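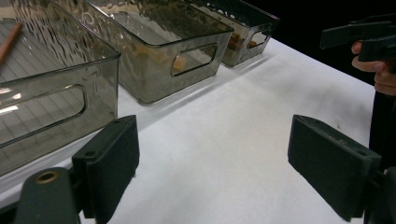 Ask anyone who works on the Traltavo Viaduct what the plan is and you'll get a different plan. The state's current favorite is to close the two outer lanes, pour new deck in sections, and send everybody down Plaka Avenue in the meantime. Plaka Avenue has a school on it, and a drawbridge.

The consultants at Skasis, who wrote the traffic study, say the avenue can absorb an extra 900 cars an hour at the evening peak. I've stood at the corner of Plaka and Ko Street at 5:30, and I'd like to know where they intend to put them. The study treats the drawbridge as a "variable delay." People who live near it use other words.

Fung-ping Lau ran the maintenance yard under the viaduct until he retired, and he doesn't think much of the lane closures either. "You patch a deck, you get seven years," he told me. "Then you're back patching your patches." The state's own summary promises 40. That number assumes new drains, new joints and a sharp drop in truck weight, and the budget pays for the joints.

The trucks are where the whole thing gets slippery. Overweight rigs do most of the damage, as every report since the first one has said, and enforcement still comes down to a scale that opens at the discretion of the highway patrol. Drivers know when it's open. They have phones.

Then there's the option that gets a round of applause at public meetings and a single paragraph in the appendix: take the thing down and don't replace it. Tae-yang Hyun, a planner who has pushed for removal, argues that much of the traffic would simply find another way or never show up. Maybe. Other cities have pulled it off, though most of them had a train to offer people first. Ours has a bus that comes twice an hour, and it uses the viaduct.

The state says it will choose by December. It said December last time, too, and what we got was another study, also by Skasis, recommending further study of the drawbridge.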